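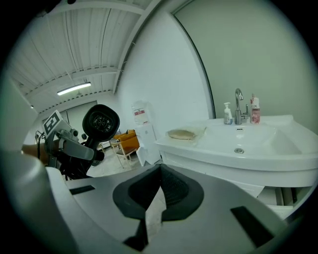
My wrists are killing me, so this is going to be a typing-with-two-fingers sort of post. I've spent most of this week at the bathroom sink. I don't mean my own (mine could use the attention), I mean the one in the practice rooms at Clutadwood, where I've been showing a robot how to tidy a counter by doing it over and over with a gray claw in my hand.

A few of you asked for more after I mentioned the new job, and my aunt is under the impression I'm "programming androids," so let me try to say what I do all day.

The claw is a gripper with a handle and a trigger. Squeeze, and the fingers close. Let go, and they open. There's a camera on it looking out past the fingers, so everything gets recorded from the gripper's point of view, and there are black-and-white printed squares that help the software work out where things are and how they're moving. Then you just do chores. You pick up a soap bottle the way the robot would have to pick it up, you put it down where it's supposed to go, you stop the recording, you put the bottle back, you start again. Later on somebody smarter than me feeds all of that into a model, and an arm at the other end of the building has a go at doing the same thing on its own.

That's one way of doing it. The other way is remote control, which is what I thought I'd been hired for! You sit in a chair and move a pair of small arms, and a pair of big arms across the room copies you. I got one afternoon of it in my first week and loved it so much I was embarrassing about it. But it's slow, and you can't really feel anything – there's a tiny lag between your hand and the big arm, and you end up creeping up on a cup like it might bite. With the hand-held gripper you can feel when the bottle starts to slip. You still don't have fingertips, though, and you miss them terribly.

**The soap thing**

So the sink. The basin has a rounded front that sticks out toward you, and a faucet with a tall curved spout, and I have now bumped that spout more times than I would like my supervisor to know. My supervisor is Kojo Eshun and he reads this blog, so hi Kojo.

There's a small pump bottle of hand soap to the left of the faucet and a taller bottle on the right, white and pink, with LUX on it and flowers. The little one is the nightmare. With your own hand you'd grab it without looking. With the gripper you have to come in level, get the fingers either side, not touch the pump, not touch the faucet, and lift straight up. If you come in from above you get the pump head and the whole thing swings. If you come in from the side too fast it skates away from you. The tall one is much friendlier, there's just more of it to get hold of.

What I found hardest at first was that I kept cheating. I'd nudge the bottle with a knuckle to line it up before I grabbed it, totally without thinking. Kojo played one of my early recordings back to me and there's my knuckle coming in from the side like a helpful ghost. The robot doesn't have a knuckle! It's got nothing to nudge with except what's on the gripper. So that one went in the bin, and so did most of that morning.

The other kind of cheating is with your eyes. You know where the bottle is because you can see it with your head, but the model only gets what the gripper camera gets. If you swing the claw in blind from down by your hip, the recording is a blur of ceiling and cabinet and then suddenly soap. Nisha Tripathi, who trained me, taught me to hold the gripper up for a breath first and let it "have a look around" before moving. I do say hello to the sink in my head when I do it. It helps with the timing.

**Going slower than you want to**

Nisha's big rule is that you should move as if you were handing something to a sleepy person. I love that. You want one smooth go, no jerks, no changing your mind halfway. If you change your mind halfway the model learns that changing your mind halfway is part of tidying up, and then you get an arm that reaches for the soap, thinks better of it, and reaches again. I've watched it do that. It looked so much like me that I had to leave the room.

Except (and this is the bit that took me ages to get) you don't want every take perfect either. If every recording is a clean grab from the same spot, the arm has no idea what to do when it's a little bit off. So we do some on purpose where you start badly. You come in too far left and then fix it. You set the bottle down too near the edge of the basin and pick it up again. Those are called recoveries on our sheet, and they're marked separately from plain old fumbles, and yes there has been a long lunch argument about which of mine were which.

We also shuffle the counter between takes. Bottles closer together, bottles further apart, the round beige thing on its plastic sheet over to the left, then somewhere else, then gone. I started out putting everything back in exactly the same place like a good guest, and Ekua Asamoah had to keep coming over and messing it up for me. She is very good at messing it up. She says she has kids.

By the end of yesterday I had 84 takes marked as keepers on the sink, and I'm prouder of that than of my degree.

**What the arm made of it**

They ran a first version on the arm this morning and let us watch. It went up to the counter, had its look around (my little pause! it does my pause!), and came in on the tall bottle level and slow and picked it up. I made a noise. Hưng Lục, who does the actual training side, made no noise at all and wrote something down.

Then it tried the small one and got the pump head, and the bottle swung, exactly the way it did for me in the first week. We tried it nine times and it got the small bottle on two of them. Hưng thinks most of my takes come in from the same side, so it hasn't seen enough of the awkward angles. He's right, I'm right-handed and lazy. So tomorrow I'm doing the whole thing from the left, with my elbow out like a chicken.

**Things that have helped, if you ever end up doing this**

- Stand with your feet a bit apart and move from the knees. I was doing it all from the shoulder and by lunch I couldn't lift a sandwich.
- Roll your sleeves up. A floppy cuff gets in front of the camera and you won't notice till playback.
- Check that the camera is recording. Then check again. I lost a really lovely run to this.
- Swap tasks before you're bored. My takes get sloppy well before I feel sloppy.
- Squeeze the trigger all the way, even if the bottle feels safe. Half squeezes look like nothing on the recording.

I asked Gifty Agyeman whether it's weird to spend your day teaching a machine to do the part of housework I already avoid. She's been at it since the Ellcombe office opened and she's on towels, which everyone agrees is worse. She said she folds better at home now, and that her sister has noticed. I can't say the same yet. My own bathroom counter is a disgrace, though I did catch myself last night picking up the toothpaste level, from the side, with a little pause first.

Anyway, ice on the wrists, early night. I'll report back on the chicken elbow. If anyone has a wrist brace they like that doesn't make your hand sweat, leave it in the comments please, I've tried the stretchy kind from the drugstore and it's awful.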